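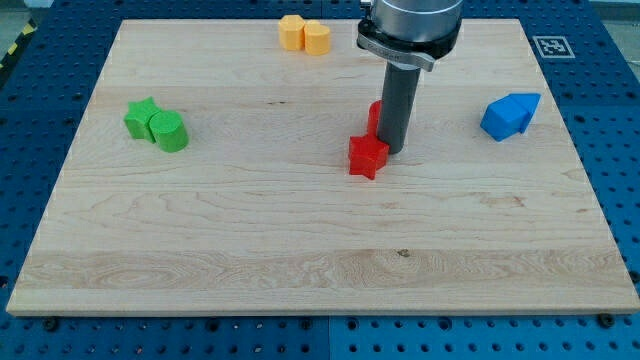 The Sorting Room Gets a New Hire

Benach has made wooden learning sets for preschools since before most of its staff were born. Blocks, boards, trays, counting rods. What it never made much money on was the sorting. Every mixed batch has to be split by color and shape before it's packed, and for years that meant people at a long bench, heads down, 3,000 pieces a shift.

Since April the arm does a share of it.

It's not fast. Visitors expect fast. On the morning I was there it was working on color groups, pushing pieces together with a plain dark rod. Yellow with yellow, stars and cylinders and a cube in small clusters on a maple board. No fingers, no suction cup. Just a stick, more or less, and a program that knows where to nudge.

"People laugh at the stick," says Cuiping Deng. She ran the bench for 7 years and now runs the cell. "Then they try to write down how they push a star without it spinning. Go ahead. Try."

She did try. That was most of her spring. The integrator, a small outfit called Rajput, sent two engineers and a thick binder, and by the second week the engineers were mostly watching her hands. How she came at a cylinder off center. How she left the house shape for last. Some of that is in the software now. She got a raise for it, after asking twice.

Not everybody got one. There were 11 people on the bench before, there are nine today. One retired, one went to Furnumer across the river and hasn't been replaced. Management says no layoffs, and there haven't been any. But Haiyan Yao, who packs, has done the math on who gets replaced and who doesnt.

"I don't hate it," she says. "My wrists feel better. I'd like to know what I'm doing in two years, thats all."

Her wrists come up a lot. So does the talking. The bench was loud, gossip all day. The cell is quieter, one person on a stool with a screen, and a shift there is long. Zixuan Mao, the youngest on the floor, likes it fine. Headphones in one ear, a finger near the stop button. He fixed 343 bad pushes in his first month and kept a log of each one — his idea, not the company's. Blocks shoved off the board. Two colors stuck in one pile. A star that just went round and round.

The log changed things. Emil Wyss, plant manager, now lets the cell crew pick what gets fixed first, which used to be his call and Rajput's. He seems a bit suprised at himself. "They were right more than I was," he says.

A second cell is planned for the Bredummont site. Deng has been asked to set it up. She hasn't said yes. The drive is long, and she wants Yao trained on the first one before she goes anywhere — in writing, with the pay grade attached.

Wyss says he's looking at it. Yao says she'll believe it when she's sitting on the stool.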